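4. Setting up a forecast in Pinen

Last updated: March 2026

Assumes Pinen is installed and you have your Kotent login. If not, go back to section 3. Have your base-year file ready too, you can't save a half-finished forecast.

4.1 Load the base year

1. Open Pinen. New > Forecast > Materials.
2. Pick a region set. Global is the default. Can't be changed after step 6.
3. Drag in your base-year file. CSV or XLSX, up to 3,000 rows. Bigger than that, split by region and load each one as its own part.
4. Match columns. Pinen guesses Value, Volume and Year. It usually gets Year right. Check the other two.
5. Set currency. One currency per forecast.
6. Click Lock Base.

Note: Blank cells are read as blank, not zero. If you mean zero, type zero.

CAUTION: Lock Base is permanent. The only way out is to delete the forecast and start over. Export your column matching first (Tools > Save Map) so you don't have to do it twice.

If Lock Base is greyed out, nine times out of ten there's a text value in the Value column. Look for "n/a", "tbc", or a stray currency sign. The Find Text button under the table jumps to the first one.

4.2 Tag the end uses

Every row needs an end-use tag before the growth rates will apply. For coated fabrics the tree has 343 tags, most of which you will never touch. Type the first few letters and it narrows down.

1. Select rows. Shift-click works, drag doesn't (yet).
2. Type the tag name in the Tag box. Enter.
3. Repeat till the Untagged counter is gone.
4. Run Check Tags. Red = missing, amber = two tags on one row.
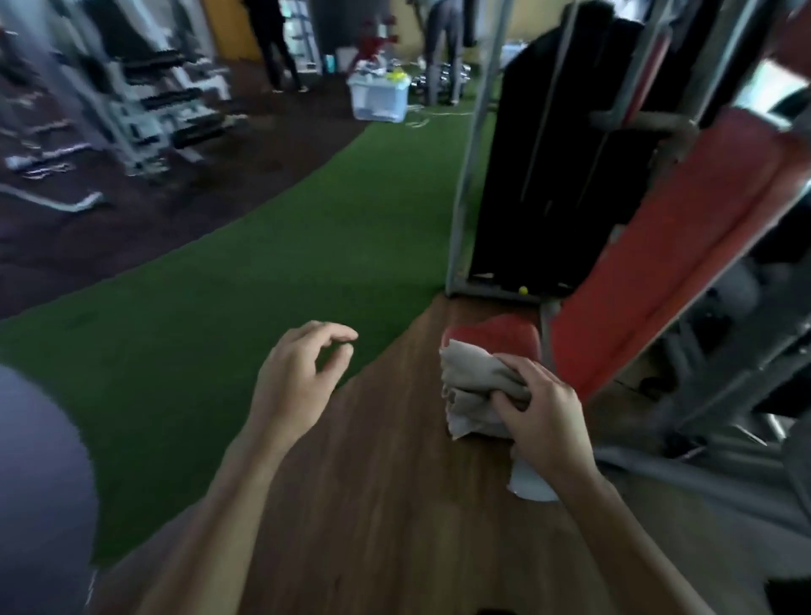

Seating is the tag people get wrong most. It splits into Seating/New and Seating/Replacement and the two grow at different rates, so a row in the wrong one throws the total off by the end of the forecast. Rule is, go by who buys the fabric. Goes to an equipment maker, tag it New. Goes to a repair shop or a facility recovering its own pads, Replacement. A gym cushion like the red one under the rag, vinyl faded and gone lighter in patches, is the sort of item that ends up in Replacement when it gets a fresh cover. Same vinyl, same supplier maybe, still a different tag. Don't tag by product code.

Note: Car seats are NOT under Seating. They're under Transport/Interior. Yes we know. It stays that way so old forecasts still open.

Note: Wall padding and floor mats go under Contract/Other untill the next tag release.

CAUTION: Do not use the Auto-Tag button on replacement rows. It reads the description field, sees "seat" and puts everything in New. Fine for a first pass on a big file, but then filter on Replacement and redo those by hand.

4.3 Enter growth rates

Two ways. Flat rate or stepped.

Flat:
1. Rates tab > Flat.
2. Type the yearly rate. Percent sign not needed.
3. Set the end year.
4. Apply.

Stepped:
1. Rates tab > Stepped.
2. Add a row for each period. Start year, end year, rate.
3. Periods can't overlap. Gaps are filled with the rate before the gap.
4. Preview, then Apply.

Rates are compound. If your source quotes a total change over the whole period, use the converter (calculator icon, right of the rate box) and don't divide by the number of years. Common mistake, gives a number that looks right and is too high.

Negative rates are OK. Put the minus in front, no brackets. Brackets get read as text and you'll get the Lock Base type of error again, only this time with no Find Text button. Fix is comming in the May build.

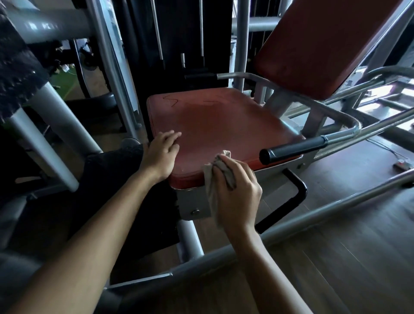

After Apply the table recalculates. Can take up to 60 seconds on a full file. Don't click Apply again while it's running, the second click queues another pass and the undo history gets doubled up.

4.4 Add suppliers

Optional. Skip to 4.5 if you only need the market total.

1. Suppliers tab > Add.
2. Type the name. If it's in the Kotent directory it fills in by itself.
3. Enter share in percent, base year only.
4. Repeat. Whatever is left over goes to Others.

Watch for parent companies. Bayram sells under its own name and also as Skorness, and the directory lists both. Add one or the other. Add both and their share is counted twice, with no warning. To keep them apart on a chart, add Bayram, open its row, tick Show Brands.

Shares over 100 in total turn the whole tab red. Pinen will still let you export. The export will be wrong.

Note: If Others is above 70 percent the supplier chart is hidden by default. Turn it back on in View > Show Thin Charts.

4.5 Check and export

1. Run Full Check. Fix anything red. Amber is up to you, but read it.
2. Compare the base-year total in the summary with the total in your original file. Should match to the last digit. If it doesn't, a row got dropped at step 4 of 4.1.
3. Open the Yearly view and look down the column. Any sudden jump = usually a stepped period with the wrong start year.
4. Export > Table, Chart pack, or Both.
5. Name the file. No slashes.

CAUTION: Export overwrites a file of the same name in the same folder. No prompt. Put a version number in the name.

Charts come out in the house colors. To use your own, load a palette before exporting (Tools > Palette), it does not apply afterwards. Grayscale palette is built in, good for print.

Sharing: send the exported file, not the .pnn project file, unless the other person has Pinen too. A project file opened in a spreadsheet shows one column of junk. Nothing's lost, they just close it without saving.

4.6 Quick fixes

Untagged counter won't clear: hidden rows. Table > Unhide All.

Rates tab empty: base not locked.

Totals change after reopening: somebody switched the region set on a copy. Check the header line, it shows the set in use.

Chart pack has blank pages: supplier shares missing for one region. Fill in or leave that region out.

Login box keeps coming back: sign out of Kotent in the browser, close Pinen, sign in again from Pinen first. See section 3.2.

Scenarios (high / low case) are in section 5. Finish the base forecast before you start one.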